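Search this hub
Type a name or keyword

Kiswood Snack Table: two-armed teleoperation demonstrations

README

Hello, and thank you for taking a look at this. Kiswood is a set of demonstrations in which a person drives a pair of robot arms by remote control to put together a tray of snacks and drinks. We recorded it over the spring and finished in June, and we've been using it ourselves ever since for imitation learning, so we know its good sides and a fair few of its bad ones. I've tried to write down both.

## What's in it

There are 1,186 episodes, all recorded at the same table with the same two arms. An episode begins with both grippers clear of the tray and finishes when the operator presses the end pedal. Each one comes with a short written request of the kind a guest might make ("a cola and something with nuts, please"), and there are 21 different requests in all. You'll find several wordings for most of them, as people don't all ask for a thing in the same way and we didn't want a policy that only understood one of us.

Every episode folder holds:

- the video from a fixed camera at the table
- joint positions and gripper opening for both arms
- the operator's commands, saved separately from what the arms did with them
- the request, as plain text
- a notes file, sometimes empty

Left and right always mean the robot's own left and right. The fixed camera looks back at the robot, so its left arm appears on the right of the video. Please do check this before you train anything! We lost the best part of a week to it, and I would be sorry to see anyone else do the same.

## How we recorded it

The operator sits at a desk with two hand controllers, which we call the Breler handles after the project that first built them. Moving a handle moves the matching arm, and squeezing it closes the gripper. It takes a little while to feel natural. New operators did a morning of practice that isn't included here, and after that four people shared the recording between them.

Ah-rin Jang recorded more than anyone else and has a lovely slow way of coming down on soft things like cake, which you will probably notice if you sort by operator. Tyson Dufour is quicker and tends to use both arms at once. We kept both styles in on purpose. If your model gets muddled between them, try training on one operator first and adding the others later, which worked nicely for us.

Items were moved between episodes, though racks and baskets stay in much the same area of the table. Anything squashed was replaced before the next episode.

## Failures and oddities

Dropped items are kept whenever the operator went on to pick them up again, and I'd encourage you to leave them in, as those recoveries taught our policy a good deal. Episodes that were abandoned altogether are in a separate folder called `stopped`.

Clear plastic gives trouble to anything that relies on depth, and shiny wrappers aren't much better. In 16 episodes the gripper signal drops out for a moment; these are listed in `gaps.txt`, and the missing values are left blank so that you can fill them however you prefer. Monday sessions were recorded with the blinds up and look a touch brighter.

## Using it

Start with `load_episode.py`, which needs nothing unusual installed and prints the first request so you know it's working. We suggest holding out whole requests for testing, as well as a random handful of episodes. A policy can look very clever on a request it has met before, and it's a bit humbling to see what happens with one it hasn't.

The data is free for research and teaching. If you publish something, a mention of Kiswood would be kind, and a note to Ah-rin or Tyson would make their day.

Related datasets

- Breler Handles: practice sessions
- Szabó Drawer and Cupboard Set
- Irier One-Arm Table Clearing
- Kiswood Snack Table: extra wordings
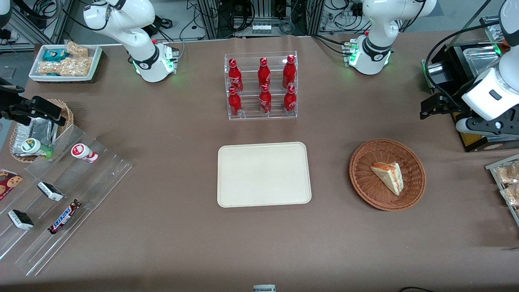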